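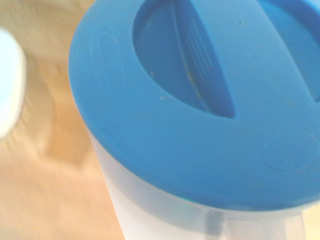
I went to the Prudgate open day to see robots get things wrong, and I got my wish before I had even found the coffee. Prudgate is a test hall on the edge of town where small companies bring their machines to try out kitchen and care-home jobs: fetching, pouring, wiping, putting away. Once a year they open the doors, and this year the theme was faults. Every bench had a short talk on something that had failed there, and the people running the benches seemed delighted to tell you all of it. The one I keep thinking about was the pitcher. It is the sort half the families I know have in the fridge, frosted plastic below and a bright blue lid on top, with a big oval opening sunk into the lid and a second, smaller hollow off to one side. From close above, there is blue nearly everywhere and very little to tell a machine which way around the thing is facing. I had poured from jugs like that for years and never given the lid a thought.

The pitcher bench belonged to Ilteck, who make the arm and the gripper. The software that plans the moves comes from a second firm, Sawatzky, and the two groups shared the table and took turns talking over each other in the friendliest way. The task is simple to say. The arm comes down over the pitcher, looks at the lid with the small camera at its wrist, works out where the handle is, swings around, takes the handle, lifts, and pours into a cup. Water only. They had done this in the hall all spring and had got to the point of leaving it to run over lunch.

Then one Monday it went wrong. The arm came down, looked, and decided that the handle was on the far side from where it was. It swung around to the smooth wall of the pitcher, closed on that, and lifted. A full pitcher held by its side is heavy and slippery, and the gripper did what it had been told to do when something starts to slide, which was to squeeze harder. The wall bent in, the water had to go somewhere, and it came up past the lid and onto the table. From there it ran off the edge and into a power strip that someone had put on the floor "for now."

The breaker tripped, as it should. The arm lost power, its brakes came on, as they should, and it stopped with the pitcher up in the air, still squeezed. No one was hurt. But the brakes held the fingers shut too, and so there was a dripping pitcher hanging over a wet floor, and the way to open the gripper was to turn the power back on. The engineer telling us this stopped here to let it sink in, and you could hear people laugh and then stop laughing. They waited, mopped, moved the strip, dried it all out and waited again. It took 40 minutes to get the pitcher down.

I liked very much that they did not blame the camera. It would have been easy to say the picture was too close or the light was too flat and leave it there. What they told us was that the software had two guesses about the handle and they were almost tied. One was right and one was backward. It picked the winner and threw the score away, so the next step, the one that moves the arm, had no idea that it was acting on something close to a coin toss. They had gone back through the log of 1,000 lifts and found 12 where the guesses had been nearly that close. In 11 of those the arm had happened to choose correctly. So the fault had been sitting there all spring, and everybody had been pleased with the numbers.

That got the best questions of the day. A woman near me who runs a hospital kitchen wanted to know why a machine that isn't sure can't just stop and look again from the side. Well, now it does! That is the main fix. If the two guesses come out close, the arm backs off, drops lower and takes a second look from table height, where a handle is hard to miss. It costs 9 seconds. Somebody asked if customers would put up with the wait and the man from Sawatzky said he'd sooner explain a pause than a puddle, and then looked a little embarrassed, as if he had said it before.

The squeeze rule has changed too. The gripper used to treat every slip as a reason to hold on tighter, and for a box or a can that's fine. For a soft container full of liquid there is now a limit, and past it the arm sets the thing down wherever it is, as long as there is table underneath. They let us watch this one. They put the pitcher on the bench, turned the close-guess check off on purpose, and fed the arm the backward answer. It grabbed the side, lifted about the height of a thumb, felt the slip, and put the pitcher down again with a small knock. I have rarely seen a crowd so happy about a failed pour.

I asked about the fingers staying shut in a power cut, as that was the part that bothered me most. If it had been someone's wrist in there and not a jug, the wait would be a different story. The Ilteck people took this seriously. There is now a release lever on the gripper that opens it by hand with no power at all, painted yellow, and they had visitors try it. It's stiff. I needed both hands, and an older man behind me couldn't manage it until he was shown where to put his thumb. They wrote that down on a pad while we stood there, and I hope something comes of it, because a release that needs a strong grip isn't much good in the places they want to sell to.

The other thing on the pad, further up and underlined, was the power strip. It now hangs under the table on a bracket, and so do all the others in the hall. I looked at every bench after that and it was true, apart from one behind the sandwich counter.

I should say a bit about the rest. Fusadero had a machine that folds towels and had once folded its own cable in with them, neatly, for most of an afternoon before the cable gave out. They had kept the towel. There was a bench on carts that stop too late on freshly waxed floors, which had the longest line and which I never got near. And there was a wall of stop buttons, old and new, that you could slap as hard as you liked. I slapped all of them - some needed a real thump, and one had a clear plastic cover that I couldn't get open quickly even though I was trying. The card next to that one said it came off a machine that had been in daily use.

If you go next year, go in the morning. The benches repeat their talks, but by three o'clock the staff are hoarse and the arms are being packed up, and the morning crowd asks better questions anyway. Parking is in the gravel lot behind the hall and the signs for it face the wrong way if you come in from the highway side. Wear shoes you don't mind getting wet, too. The Ilteck bench runs its demo with a full pitcher and the limit on the squeeze is, in their words, still being tuned.

I went home and took my own water jug out of the fridge and looked straight down at it for a while. Mine has a round lid with a spout that turns to any position you like, so the lid tells you nothing at all about the handle. I've sent Prudgate a note to ask if they want to borrow it.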